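Workshop notebook, May
Barometer, second attempt

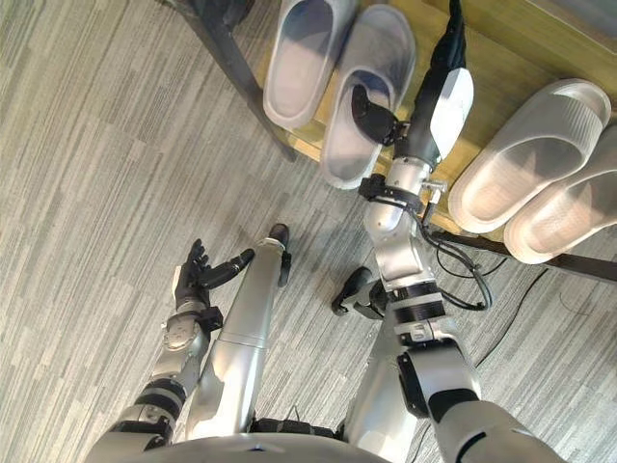
Why does the aneroid read low when the weather station down the road reads 1013? Most of the gap is altitude, and the rest is a tired spring and whoever last turned the screw on the back, who was me.

Starting over from the beginning, because the last entry on this instrument consists of the words "seems fine" and a coffee ring.

The patient is the Wallin, brass case, glass dial, bought in a box lot with two clocks and a thing for stretching gloves. On the bench this morning it read 971. The station pressure is corrected to sea level and the bench is not at sea level, so a low reading is what you would expect from a barometer set to tell the truth about the room. The trouble is that it was supposed to be set to sea level. I did that in the winter, with great ceremony, and wrote down neither the starting figure nor how far I turned the screw.

Ermelinda Antunes came in while I had the back off and asked if I had tapped it. I had tapped it. She tapped it too. The needle dropped a hair and came back, so there is stiction somewhere between the capsule and the pointer, and both of us felt we had contributed.

Took the movement out at 10:40. Notes for whoever does this next:

The hairspring is good. No kinks, coils even, no rust that I can find with the loupe.

The chain is dirty. It runs over the little drum in jerks, and you can feel it if you move the lever with a bit of pegwood. I'd bet on old oil. Some earlier owner has oiled the chain, which you should never do, and then oiled it again to see if that helped.

Capsule holds. I pressed it very lightly with the soft end of the stick and it pushed back with no sulking. If it leaked, the job would be over and I would own a brass paperweight with opinions about Rain and Stormy.

The main pivot on the far side has a groove worn in it. Shallow. Leaving it alone. I have "improved" a pivot before and there is an envelope in the second drawer containing the results.

Cleaned the chain in naphtha, 12 minutes, one change of fluid, then laid it on blotting paper. Pivot holes got pegged until the wood came out clean, which used up more pegwood than I care to put on the order form. No oil on the chain. A speck on the two main pivots, put on with the finest oiler, and I mean a speck. The Lukow oil is the one to use. The Titstead in the squeeze bottle is for hinges, and somebody has put it back on the instrument shelf again.

Getting the chain back on the drum took most of the time before lunch. It wants one full wrap and a bit, with the hairspring holding it taut, and it can be done with two pairs of tweezers and the sort of breathing people pay to learn. It came off three times. Ermelinda held the lamp and was kind enough to talk about her garden.

Back together at 1:15. Needle now moves without a jump when tapped, and settles in the same place when approached from either side, as near as I can read it. That's better than it has been since we bought it. The dial reading is still low, of course, since cleaning a chain does nothing for altitude.

Have not touched the setting screw. The plan is to leave it on the wall by the drill press next to the Pororis, which is ugly and digital and always right, and write both readings down morning and evening. If the difference stays the same, I turn the screw once and be done. If the difference wanders with pressure, the scale is off as well and the adjustment is at the lever arm, where the movement is smaller and the swearing is larger.

One thing I want on paper this time: quarter turns only, counted, with the direction written next to them. Clockwise from the back. I have scratched an index line in pencil on the case beside the screw so there is no argument later.

Also, the hook in the wall is loose. A barometer hung crooked will read slightly differently from the same barometer hung straight, and I have spent a whole winter blaming the weather for things, so: new wall plug before anything goes up. The six-millimeter drill is in the wrong block.

First paired readings this evening if I remember to bring a pencil that has a point.

Ermelinda wants it noted that she thinks the needle is bent. It is a little bent. Leaving it for now.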